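Last updated: January
Reading time: 3 min

Urkberg Simulation Cell — Open Day Demo Setup

The Tudska virtual cell is on show at our Ekent open day this Sunday. Visitors can follow the arm on the main display or switch to the gripper view. The demo starts at 16:30 and needs no booking.
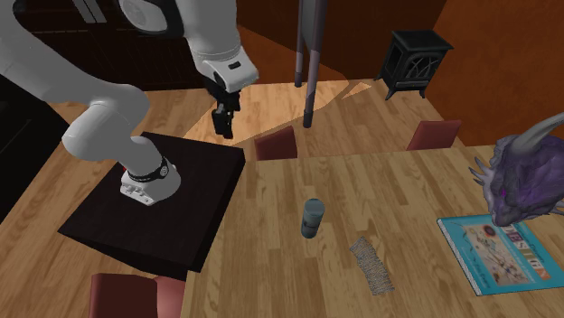 Arm and wooden table, room view.

The package comes with the arm model, a two-finger gripper and the Endale scene library, which has 157 objects. Tabletops, floors and furniture can be swapped between runs. Lighting is set per room — daylight patches included. A standard license covers 3 workstations.

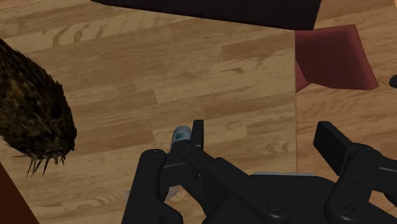 Gripper view, fingers open.

Both views can be saved during a run and played back later. Trial licenses last 30 days and can be picked up at the desk.

We use cookies to remember your settings. Accept / Manage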